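Huvis Technical Working Group
Minutes of the demonstration visit to the Brulter site, January 16, 2021

1. Opening
The chair opened the session and confirmed that the minutes of the July meeting had been circulated. No corrections were raised. Safety instructions were given at the door and signed by all 11 visitors.

2. Purpose of the visit
To observe the two-arm bench cell under the Bakilana project and to decide whether network equipment should remain in the task list for the next phase.

3. Demonstration
The host presented the cell with both arms working over the marble-pattern table and a network switch as the work item. Hand tools were on the table. Each arm carries one gripper.

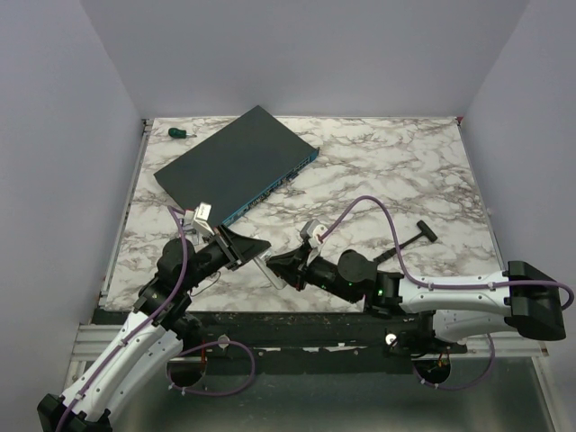
The host stated that small connectors remain the slowest class of part. Grip force is set per task and is not adjusted during a run. Members asked for the settings to be included in the written report.

4. Discussion
4.1 Cable routing. A member asked whether the purple cables limit wrist rotation. The host replied that the present routing is adequate for bench work and will be reviewed before any change of reach.
4.2 Part presentation. It was noted that small components set close to the grippers are harder to approach when the switch takes up the rear of the table.
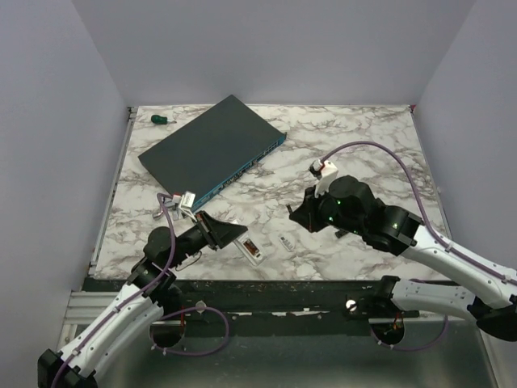 4.3 Logging. The Sivelel software stores 16 channels per run. The host proposed a limit of 245 runs before the next review. Agreed.
4.4 Budget. Deferred.

5. Actions
5.1 Host to send grip settings and run logs.
5.2 Secretary to add network equipment to the phase two list, subject to 5.1.
5.3 Cable routing to be carried forward as an open item.

6. Next meeting
Date to be confirmed by the secretary.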